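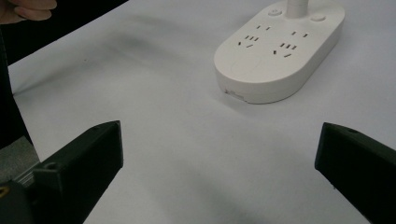 A power strip on the worktop, beyond the fingers of the hand-held gripper. Photo: Prastholm Institute

Search this site
Enter keywords
Go

Study finds robots learn more from hesitant hands

Mar 30, 2018
By the Prastholm Institute Press Office

Researchers at the Prastholm Institute have reported that a robot arm learns to handle household objects more reliably when the small corrections made by a human demonstrator are kept in its training material. The usual practice has been to remove them.

The finding comes from the Figueroa project, a joint study by the institute and the engineering school at Celtstead. The project's first technical report was released this week and is available on request from the institute's library.

In the study, people were asked to carry out simple tasks on a tabletop with a hand-held gripper. The tool has two fingers, which close on an object when the person holding it squeezes the handle, and a camera that records the work from just behind them. No robot is needed while the recordings are being made. The pictures and the movement of the tool are later used to train a control program, which is then run on a robot arm fitted with fingers of the same shape.

The method allows recordings to be made quickly and in ordinary rooms. It also produces material that is less tidy than that obtained by steering a robot directly. A person may approach an object from the wrong side, stop, turn the wrist and approach again. Fingers may brush against the object before they are properly placed. Until now the Prastholm group, in common with many others, had cut such passages out before training began, on the assumption that a robot should be shown only the movement it was meant to copy.

The Figueroa project set out to test that assumption. The team collected 831 recordings at the Prastholm and Celtstead laboratories, using the same tool and the same written instructions at both. Each recording was prepared in two versions. In the first, pauses and corrections were removed and the remaining parts joined together. In the second, the recording was left as it was made, apart from the time spent before the demonstrator had begun to move and after the object had been set down.

A separate control program was trained on each version. The programs were otherwise the same, and were given the same amount of training time. Both were then tried on the robot arm at Prastholm, in some 188 trials divided evenly between them. The person resetting the table after each attempt was not told which program was running.

According to the report, the program trained on the uncut recordings completed its task more often. The difference was small when the object lay in an easy position, close to the arm and square to the fingers. It became clear when the object was turned, or when it was placed near the limit of the arm's reach. In those positions the program trained on the shortened recordings tended to carry on with a poor approach until the fingers met the side of the object and pushed it away. The other program was more likely to draw back and try a different angle.

The authors suggest that the corrections give the program information it cannot obtain elsewhere. A recording in which every approach is a good one contains no pictures of a bad approach, and therefore no record of what a person does next. When the arm drifts away from the intended path, as it will from time to time, a program trained on such material has little to guide it.

Power strips were among the items chosen for the work. They were included for practical reasons as well as scientific ones. A strip with smooth, rounded sides offers few flat places for the fingers to close on, and the wrist must be turned to suit the direction in which it lies. A pale strip on a pale table also gives the camera little contrast, and the program must rely on soft shading to judge where one ends and the other begins. The report states that demonstrators corrected themselves more often with objects of this sort than with boxes or tins, and that these were also the objects for which the uncut recordings brought the greatest benefit.

All handling was carried out with the strips disconnected from the mains. The project has not looked at the fitting or removal of plugs, and the report makes no claim about tasks of that kind.

The report also sets out several limits to the result. The robot trials took place on one arm in a single laboratory, under steady light. The demonstrators were staff and students who had been given a short period of practice with the tool, and their corrections were mostly brief. Recordings made by people with no practice at all might contain so many false starts that some cutting would again be useful. The authors did not test this, and they advise against applying the result to material gathered under very different conditions.

A further point concerns speed. The program trained on the uncut recordings was slower, as it had also learned the pauses of the people it copied. In most attempts the delay was slight. In a few, the arm waited above the object for long enough that the attempt was stopped and entered as a failure. The team tried shortening the pauses while leaving the corrections in place, and found that much of the delay was removed without any loss of reliability that could be measured. The comparison was made late in the study on a limited number of attempts, and it is described in the report as a first indication only.

The work has already led to a change in practice at the institute. Since January, recordings at Prastholm have been stored uncut, with pauses and corrections marked in a separate file, so that they can be kept or left out as each study requires. Celtstead will adopt the same arrangement once its storage has been enlarged. Earlier recordings held at the two laboratories cannot be restored in every case, as the removed passages were not always saved.

The next stage of the project will be carried out with the Gronevik workshop, which will supply a second pattern of gripper finger with a softer inner face. The aim is to learn whether recordings made with one pattern of finger can be used to train a robot fitted with another. If so, material already collected would not need to be gathered again whenever the tool is altered. Recording with the new fingers will begin when the first sets have been checked for wear.

Laboratories wishing to obtain the report, or to ask about use of the recordings, should write to the Figueroa project office at the Prastholm Institute. Requests for the recordings should state the purpose for which they are wanted. Passages in which a demonstrator's face can be seen have been withheld and will not be supplied.

Related items

Prastholm and Celtstead sign agreement on shared recordings
Gronevik workshop to supply parts for gripper study
New rules for storing laboratory video
Figueroa project: call for demonstrators now closed
Robot arm laboratory reopens after floor repairs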